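Open Day Set-Up Guide, Section 5: Running the Cube Table

This section covers the small arm demonstration that visitors see when they come in. It is the friendliest table of the day, and once you have run it a couple of times you will want to run it all afternoon! Read Section 2 (Power and Cables) first. Settings are in the Yilma control sheet at the back of the guide.

Before the doors open

1. Check that the arm is fixed firmly to the table and give the base a gentle push. If it rocks, tighten it now.

2. Switch on and let the arm finish its start-up moves. Keep your hands off the table while it does this.

3. Load the program called Jullis. The older one, Fustoma, still shows up in the list but uses different pick points, so leave it alone.

4. Run one full cycle with no visitors at the table.

CAUTION: The fingers close with more force than you expect from something this size. Keep fingertips, sleeves and badge cords clear whenever the arm is powered.

Checking the grip

5. Pause the program just after the gripper closes on a cube. Look at it from behind and a little above. Both green pads should be touching the sides of the cube, and the cube should sit square between the fingers. 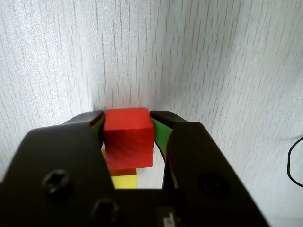

6. If the cube sits crooked, open the gripper, straighten the cube by hand with the power off, and start again from step 4.

NOTE: Let visitors look at the grip up close while the program is paused. Kids love this part, and so do the engineers. Tyyne Pelkonen had a whole class lined up for a turn in April, and the questions were wonderful.

Laying out the table

7. Set the green, red and yellow cubes in a row beside the gripper with a small gap between each one. The gap matters, as the fingers need room to come down on both sides.

8. Put the open black tray to the right of the row. The matchbox and loose matches stay inside it. They are for the second half of the talk, when you show how much harder thin, light things are to pick up than a nice square block.

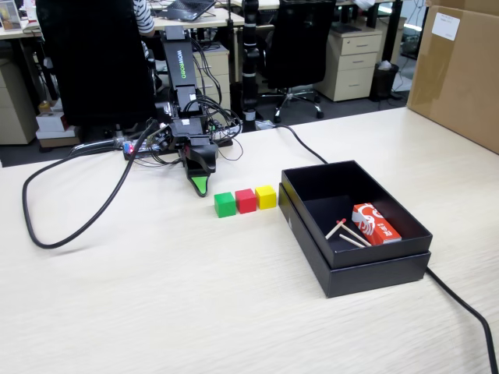

Start with the cubes every time. People need to see an easy pick before they can enjoy a hard one, and the cubes give you a chance to explain what each joint is doing. Talk while the arm moves, and go quiet just as the fingers close. You will feel the whole group lean in.

CAUTION: Matches are real. An adult host stays at the table whenever the tray is out, and the tray goes back in the locked drawer during breaks.

During the talk

9. Ask a visitor to choose the color. Select it on the Jullis screen and press Run.

10. If the arm drops a cube, let it finish the move, then pause and reset. Tell people what you think went wrong. A dropped cube gets better questions than a perfect run, so enjoy it.

11. Keep each group to 7 people so that everyone can see.

Stopping

12. Press Pause, wait for the arm to settle, then power down. Support the upper link with one hand as the motors let go, or it will sag onto the table.

For help with the program, ask Hagos Fikre. Spare cubes and pads are with Kalkidan Kahsay at the Urkow desk.

Section last revised 19 October 2021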